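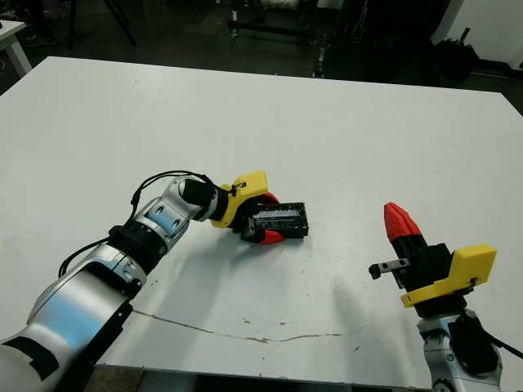
Page 6

About Trorthorpe

Trorthorpe is a school of biblical languages and public reading. We teach Hebrew and Greek to adults who have no plan to become scholars, and we train people who read Scripture aloud in worship. The school does not belong to a denomination. It does not ordain, license or certify anyone for ministry, and its courses carry no college credit unless a student's own institution agrees in writing to grant it.

The current course list has 38 entries. Most run for one term. The school year starts in September and has three terms, with a two-week break after each.

What we teach

Instruction is divided into three tracks. A student may enroll in any track without having taken the others.

Languages. Hebrew 1 through 4 and Greek 1 through 4. The first course in each language covers the alphabet, vowel signs or accents, and enough grammar to parse simple sentences. By the end of the second course a student should be able to read a narrative chapter with a dictionary. The third and fourth courses are reading courses. The usual texts are Ruth, Jonah and selected Psalms on the Hebrew side, and Mark, John and Philippians on the Greek side.

Public reading. Breath, pace, phrasing, and the pronunciation of names. Each student prepares a set of assigned passages and reads them before an instructor, who marks a copy of the text as the student reads. The marked copy is returned the same day. We do not teach dramatic interpretation.

Text and canon. How the books were copied, collected and translated, and why the tables of contents differ among Jewish, Catholic, Orthodox and Protestant Bibles. This track is taught in English and has no language requirement. It is the one we suggest for people who are unsure whether they believe any of it and would like to start with the documents.

How the courses work

Each language course is built on Lillimora, our graded reader. Lillimora is a printed book in two volumes, one for each language, with 124 numbered lessons in all. A lesson has a short passage, a word list, one point of grammar and a set of sentences to translate. No lesson uses a form that has not been taught in an earlier one. Where the biblical text would break that rule, the passage has been shortened, and the shortening is marked with a raised dot so that the student knows something was removed.

Hirik is the drill system that goes with the reader. It is named for the Hebrew vowel sign. Hirik schedules vocabulary by lesson and by past errors, and it accepts typed answers only. Multiple choice was tried in an early version and removed: scores went up and reading did not improve. Students without a computer at home can ask for the same drills on paper cards.

Class meetings last ninety minutes, once a week. The first half is correction of written work and the second half is reading at sight. Students who miss more than three meetings in a term are asked to repeat the course at no charge — this applies to everyone, including those with good marks.

Position on doctrine

Instructors come from several traditions and are not asked to sign a statement of faith. They are asked to separate, in class, what a sentence can mean grammatically from what a church has taken it to mean. Both kinds of question are allowed. The instructor is expected to say which kind is being answered.
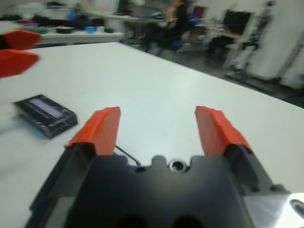
Written work is graded on the first kind only. A student who translates a disputed verse in line with his or her own tradition loses no points if the grammar permits the reading, and a student who translates it against that tradition gains none. Where more than one reading is permitted, the answer key lists them in the order in which the grammar makes them likely, with a short note.

For the divine name, the reader prints the consonants without vowels. Instructors use whatever spoken substitute is normal in their own practice and tell the class at the first meeting what it is. Students may do the same.

Staff

Tsegereda Feyisa is director of the school and teaches Hebrew 3 and 4. She wrote the Hebrew volume of Lillimora.

Alvar Blomqvist teaches Greek at all levels and maintains the answer keys. Corrections should be sent to him with the lesson and sentence number.

Oleksandra Kushnir heads the public reading track. Her field is the chanting and recitation of Scripture in Slavic churches, but the track itself covers spoken English only.

Olumide Oyewole teaches text and canon. He also runs the placement test.

Renato Figueroa is registrar. Questions on fees, transfers, refunds and borrowed books go to him.

Library

The Bitar Room holds over 2,000 volumes, mainly grammars, lexicons, concordances and printed editions of the biblical text. Enrolled students may borrow up to four books for one term. Lexicons and facsimiles do not leave the room. The catalog follows the order of the biblical books for commentaries and the author's last name for everything else, which means that a grammar with two authors is shelved under the first one named on the title page.

Former students keep reading rights but not borrowing rights.

Admission

There is no entrance requirement for first-level courses. For the second level and up, an applicant must have passed the course before it or take the placement test, a one-hour written test with no dictionary. It may be taken twice in a school year. Applicants who learned with a different pronunciation system do not need to change it, though they should be able to follow ours when they hear it.

Applications for the fall term close two weeks before the first class meeting. Late applications are held for the next term unless a place opens in the course requested.

Page last revised Thursday, March 12, 2026. The fee table and the list of assigned passages are kept on separate pages.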